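Let us have the late bus back
By a Willeo High junior
October
31 comments | 265 shares

I missed the fall play auditions this year, and I want to talk about why, because it wasn't nerves (okay, a little bit nerves) and it wasn't homework. It was a bus.

If you go to Willeo and you live anywhere near the school, you may not even know there used to be a late bus. There was! It left the side lot at 5:15, it smelled like old french fries, and it stopped at pretty much every corner between here and Durker Road. My older sister rode it for three years. She did stage crew, then yearbook, then one very short season of cross country, and my parents never once had to leave work to get her. It was just part of how school worked, like lockers.

Now the last bus pulls out at 3:10. If you're not on it, you'd better have a car, a friend with a car, or a parent who can get out of work in the middle of the afternoon. I have a friend with a car, but she has practice until 6 and she lives the other way. I've asked her so many times that I've started bringing her snacks out of guilt.

People who can drive tell me it's not that big of a deal. "Just get a ride," they say, like rides grow on the trees out by the tennis courts. I don't think they're being mean about it. When you have your own keys, the afternoon is wide open, and you stop noticing that for a bunch of us it shuts at ten past three. I probably wouldn't notice either. Ask me again when I've got a license and somebody's old Corolla.

But think about what happens at this school after 3:10. Rehearsals. Every single sport. Math tutoring, which is free and really good, and which I have been to exactly twice. Robotics, art club, the chess kids who take over the library, the spring musical, prom planning, float building. The morning announcements love to tell us to get involved. There's a banner about it over the cafeteria doors! Getting involved starts at 3:20, ten minutes after my ride is gone.

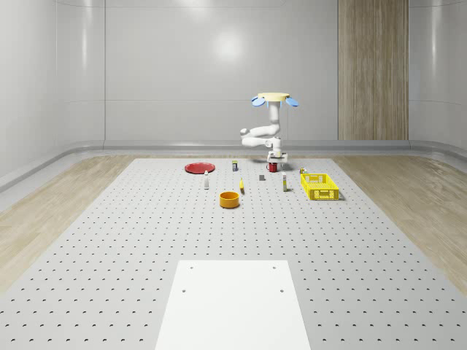
A robot arm over a red mug, in simulation.

I did the thing where you try to be responsible and find out how it all works before you complain. I went to the front office at lunch and asked who decides about buses, and they gave me a number for the transportation office, and the transportation office told me to come to the public meeting. So I went to the public meeting (my dad drove me, thank you Dad), and I sat through a very long discussion of parking lot paint, and when it was finally time for comments I got up and talked way too fast. They were nice. They said the late bus was cut over the driver shortage and low ridership, and that they'd "take another look."

I believe them about the drivers. My morning route got combined with another one last year and we're three to a seat by the time we hit Hubmann Avenue. I know you can't just wish a driver into existence.

The ridership part bugs me, though. The numbers they used came from the spring, after most of the sports were done and right in the middle of testing. Of course the bus was half empty! Count it in October, when there's football and the play and band all at once, and I bet you'd see something different. Willeo has 664 students who ride the bus in the morning. I'm not saying all of them would stay late. I'm saying that's a lot of people to plan the whole afternoon without.

And I don't think it has to be every day, either. This is where some of my friends disagree with me, because they want the old bus back exactly the way it was, five days a week, every stop. That'd be great. I'd also take two days. Pick two, tell the clubs which ones, and let them put their big meetings there. Coaches and directors already share a giant calendar, so it's not like they'd have to invent anything. It could stop at the library, the Melter Street apartments and the shopping center, and most of us could walk from one of those. I'd walk a mile, happily. I'd walk it in the rain with my trombone.

One teacher told me the clubs could meet at lunch, and a few of them have tried. I went to one. By the time everyone got through the food line we had maybe twelve minutes, and people were still chewing during the vote. You can't run a scene at lunch. You definitely can't run laps.

The other idea that keeps coming up is an official carpool board, where parents sign up to take extra kids. I go back and forth on it. My mom would never put me in a stranger's minivan, and plenty of parents feel the same way, and then you end up with a system that only works if your family already knows a lot of other families. We moved here in eighth grade. We know our neighbors and their dog.

What I keep thinking about is the freshmen. I've got two years of friends here, so I can beg for rides. If you just got here and you don't know anybody yet, clubs are supposed to be how you meet people, and you can't go to the clubs because you don't know anybody who could drive you home. I ate lunch alone for a good chunk of ninth grade. The thing that fixed it was pep band, and the only reason I could do pep band was that the late bus was still running that fall. I'd sit in the back with my trombone case taking up half the aisle, and people talked to me because they had to climb over it.

So here's my ask. If you used to ride the late bus, or you would now, come to the next meeting. It's at 7 in the evening in the district building, and you get two minutes to speak, and you don't have to be good at it (I sure wasn't). If you can't come, there's a sign-up sheet outside the band room with a pen on a string. Around 90 names would fill it, and last I looked there was a lot of white space at the bottom.

And if you have a car and you're leaving at 5:15 toward Durker Road, please find me. I have snacks.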